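# 3019 demonstrations in the simulator, but the arm only does well from the places it knows

**Rosimeire Amaral**

Good afternoon to all. I have read the older threads on this board and I did not find my case, so please excuse me if it was already answered somewhere.

I am collecting examples to train a policy for a single arm with a gripper. Everything is in simulation for the moment. The task is simple: a part lies on a perforated board, the arm takes it, and it must put it on a small square pad next to a bench machine. The operator drives the arm with a hand controller and we record the joint positions, the gripper state, two camera views and the result at the end (success or failure).

We now have 3019 episodes, all successful. The failed ones were deleted on the day, to save disk space. They were recorded by three people. The scene was loaded from 11 saved layouts, which I made by hand in the first week. In each layout the part has a fixed place and a fixed turn. The operator could choose the layout, and I see now in the log that most of them were recorded with the first few in the list.

The training loss is nice and low. The validation loss also. When I run the policy from one of the saved layouts, it works nearly always. When I move the part by the width of a finger, it goes to the old place, closes the gripper on air, and then carries the air very carefully to the pad. When I turn the part, it goes to the right place but the fingers come down on the corners.

My questions are these. Do I need more episodes, or other episodes? Is it allowed to keep what I have, or does it spoil the new data? And should the failed ones be kept after all? My chief, Mr Falcão, would like to hear "record more of the same", as the operators are already trained for it and paid until the end of November.

I should add that the cameras are never moved and the light is always equal. I thought this would make the problem easier.

---

**Custódio Patrício**

You need more data. We had the same with the Drendau arm and with more data it went away. Also try a bigger network and add noise to the images, this helps always.

If the validation loss is good then the training is not the problem, maybe your controller has a delay. Check the delay first.

> **Rosimeire Amaral:** Thank you for the quick reply. I checked the delay, it is the same in recording and in playing. Do you remember whether your new data was from new positions of the part?

> **Custódio Patrício:** Yes, we changed the table between, so I suppose the positions were also new.

---

**Aníbal Seixas**

I do not agree that the validation loss tells you the training is good. How did you split? If you shuffled all the episodes and took a part of them away for validation, then the same layouts are on both sides. The policy is then examined on places it has seen hundreds of times. Split by layout: keep two of the layouts completely out of training and measure on these. I expect the nice number will become ugly very fast, but it will be an honest number.

On the failed episodes: yes, keep them, but mark them. Do not mix them into the training as if they were good. Where they are useful is for seeing in which corner of the board the operators have difficulty. If they always fail near the machine, and you delete it, you will believe that they never worked near the machine. A disk is cheaper than this mistake.

One more thing. With three operators I would look at each one separately. On our project one person always lifted the part very high before moving sideways, and another one pulled it low across the board. Both are correct. The policy learned something in the middle, and with this it knocked against the edge of the fixture. We wrote one page of rules (approach from above, stop, close, lift, then go sideways), and after this the recordings were much more alike in the places where it matters.

The image noise I would leave for later. It does not teach the arm where the part is.

---

**Fung-ping Chuang**

November 12, 2021

I come to this thread with some delay, but I work with a very similar scene, so I will write what we do. Aníbal is right about the split, please do this before you record anything new. It costs one evening and it will tell Mr Falcão more than I can.

**Other episodes, and not so many.** I would stop using saved layouts. Let the simulator draw a new position and a new turn for the part at each reset, inside a region which the gripper can really reach. The operator should not choose. People choose the comfortable places, I do it too. In our scene the reset also places the parts which are not wanted in this episode, so that the policy must look for the correct one. Before we did this, the policy simply went to the first dark thing it found.

Be careful with the region. Our first version sometimes put a part so near to the machine that the wrist touched the housing. The operators then did strange turns of the elbow to get around, and these strange turns went into the data. Now the reset refuses a position when there is no clear way down from above. We also refuse a position when two parts overlap, but we allow a small part to sit on a flat one, as that happens in the true cell.

**The turn of the part.** The corner problem is what I would expect. All of your examples for one place have the same turn, so the network has no reason to look at the turn, it is enough to know the place. When you draw the turn by chance it must look. For a square part you only need a quarter turn from the side of geometry, but if there is a label on top and the machine needs the label in one direction, then you must use the full circle. We forgot this. The parts arrived very straight and with the label upside down.

**The old data.** It is not spoiled, but there is too much of it compared with what it teaches. I would keep an equal share from each layout, chosen by chance, and put it together with the new recordings. Do not throw the rest away, only leave it out of the training list. If the new policy still goes to an old place, make the share smaller.

**The fixed room.** You wrote that equal light and fixed cameras make it easier. It makes the training easier and the moving to the real table harder. We do it in steps. First only the parts change. When that works, the camera moves a little at every reset, then the direction of the light, then the colour of walls and floor. I would not start with all of it together. If the result is bad you do not know which change was guilty. My colleague wanted to begin with the walls since they are the easiest to programme, and we lost a week admiring wallpapers.

Leave also the things in the room which have nothing to do with the task. It is tempting to clean the scene until only the arm and the part are left. But the real place has a clock, a switch, a shelf, shadows on the floor, and the policy should meet such things early and learn that they are of no interest.

**Corrections.** This was the biggest help for us, so I put it although you did not ask. After the first training, let the policy drive and let the operator take over when it begins to go wrong. Record from the moment of taking over until the part is on the pad. In normal demonstrations the gripper is never a finger too far to the left, because the operator is good, so the policy has never seen what one does from there. Start with short sessions, five corrections for each person and then a pause. It is more tiring than normal driving, as one sits and waits for the mistake.

Please write in the log who took over and at which step. And record the seed of the reset for each episode. Without the seed you cannot build the same start again when you want to compare two policies.

**For testing** make a separate list of seeds and never record on them. It need not be long, but it must stay the same from one training to the next, also when it becomes annoying that a certain seed always fails.

> **Rosimeire Amaral:** This is very kind, thank you. I made the split by layout last night and Aníbal was right, the number is ugly. Mr Falcão has now agreed to the new resets. May I ask how near to the machine you let the parts come? And do you keep all of them on one side?

> **Fung-ping Chuang:** I am glad that he agreed. For these first recordings we keep the parts on the open side, to the right of the machine, where the arm comes down easily. The side behind the tower we leave out, there the operator sees almost nothing. Leave the width of the closed gripper between the part and the housing, and measure it at the fingers and the wrist both, as the wrist is wider. The small cube may start on the dark square pad, and the flat pieces may have any turn, so one of them can well stand like a diamond to the board. I start my operators from a reset like this one, and only when they are calm with it do they get the narrow ones. 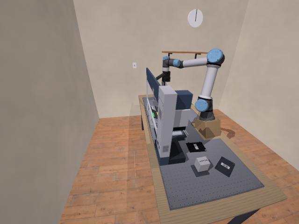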